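Packing and Material Handling II
Mpho Mtshali
Handout for Week 6: Laying out parts so the next person can pack them
Revised December 20, 2009

Last week we got as far as the receiving door and ran out of time, so we pick up with the parts already unwrapped and sitting on a cart. I love this part of the course. You can change a whole afternoon's work by moving a tray a foot to the left, and most of you have already seen that happen in the practice area without noticing why!

Words we'll use today

Presentation: how a part is set out for the person or process that picks it up next. Which way it faces, how high it sits, what is beside it.

Pitch: the spacing from one part to the next along a shelf. If the pitch stays the same, your hand learns it very quickly.

Kit: the full set of parts for one finished package. A kit short by one lid is still a short kit and goes back.

Strike zone: between the hip and the chest, close to the body. Heavy or frequent picks belong there.

Open shelves and big shallow parts

Shell shapes are fun to plan for, since they're light and easy to grip by the rim, but they take up a lot more room than their weight suggests. Lay them hollow side up and you can see straight away if something has been left inside. Lay them hollow side down and they stay cleaner and slide less. Both are fine. Pick one for each job, write it on the job sheet, and stick to it for the whole shift.
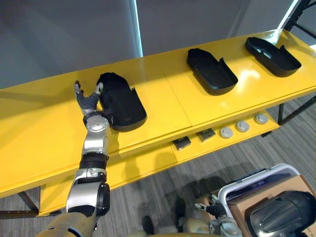 Give each large part its own stretch of shelf. In the Fenolley exercise (the one with the long bench, you'll remember it) we stacked the shells to save space and then spent the saved space on arguing over who had to unstack them. The time sheets were pretty clear: 2,233 seconds for the stacked run, 1,373 for the spread-out run, same kits, same team. Please copy both numbers into your notebooks, you'll want them for the worksheet in April.

A tab or a notch on a part is a gift. It tells you which way around the thing goes without reading a label. Decide where the tab should point and make it point there every time. When one is turned the wrong way you'll spot it from across the room, and it's a lovely feeling when your eye starts doing that by itself.

Small parts on the tier below

Lids, pads, knobs, little clear cups: these travel well on a lower shelf as long as the person can see them past the upper one. Set the lower tier a bit forward or a bit back of the upper, never directly underneath. Keep like with like. Lids in one row, cups in the next, and leave a finger's width between the rows so you can get hold of one without rolling its neighbor.

Color helps more than people expect. Black parts on a bright yellow shelf stand out beautifully. Clear parts are the hard ones on any color, so put them behind something solid and look for the edges.

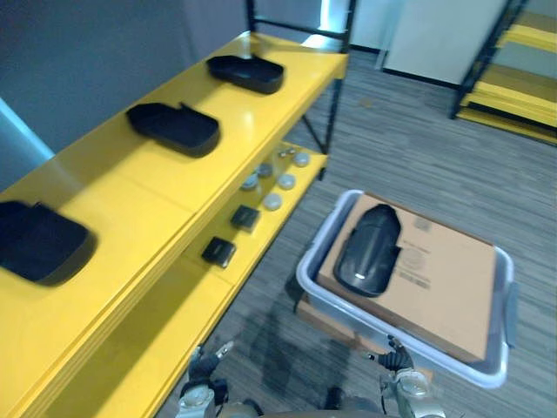

Sistgate Evening Program, Course Notes, Vol. 4, p. 17

The tote and what goes in it

A rounded tote is kinder to hands than a square one, but you lose the corners. If a flat carton is going in the bottom, try it both ways before you load anything on top, and check that you can still reach the handle. Loose parts ride on top of the carton, never under it. Under load, a part below the carton gets scuffed and you won't find out until somebody unpacks.

The Tusach tables in your reader assume a standard tote. If yours is shallower, drop one layer and don't try to be clever about it.

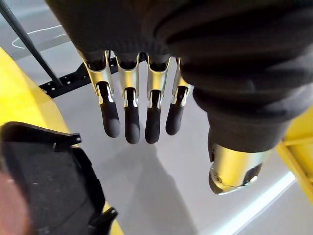
Dropped parts deserve a section of their own and they're getting one. Everybody drops things. The rule from Poulain's chapter is to stop, look, pick up, set aside, and only then carry on with a fresh part. Where the part lands matters too: a dark pad or a black lid on a gray floor like the one under the hand there is harder to find than you'd think, while a white knob shows up at once. So do a floor check at the end of each kit, and for dark parts, crouch down and look along the floor instead of straight at it.

For next time

Read the rest of Poulain chapter 3, skipping the part on strapping.

Draw your own two-tier shelf for a kit of your choice. Mark the pitch, the tab direction and where the tote stands.

Work out how long 2,000 kits would take at each of the two Fenolley rates. The batch size is on the back of the job sheet.

Bring a shallow lid or tray from home, any size. Odd shapes very welcome!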